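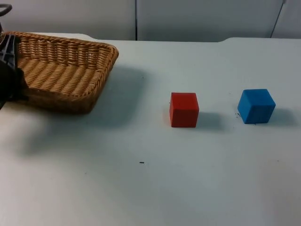 Item 1. Lake serpent sighting, Skullutow

The March report was read out. The witness puts the animal at up to 300 feet long, seen for 17 seconds in poor light. Several members asked how a length was judged at all. Left as unproven.
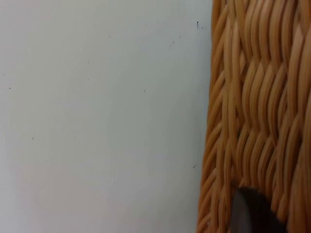 The drawing sent with it looks a lot like the one in the Sumelar booklet, page 107. Secretary to write and ask which came first.

Item 2. Dragon legends talk

Lysenko Hall offered again. The last speaker called the Multon dragon "documented" and gave 2 sources, one quoting the other.

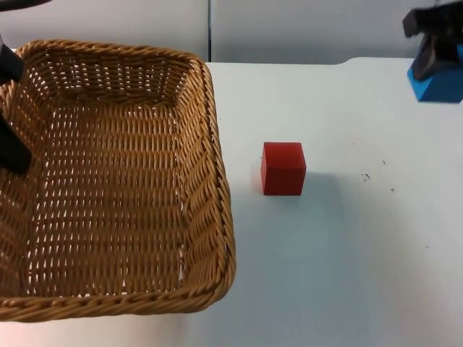

Agreed that speakers must list sources beforehand. One member objected that this would leave us with no speakers. Noted.

Meeting closed 9:10 p.m.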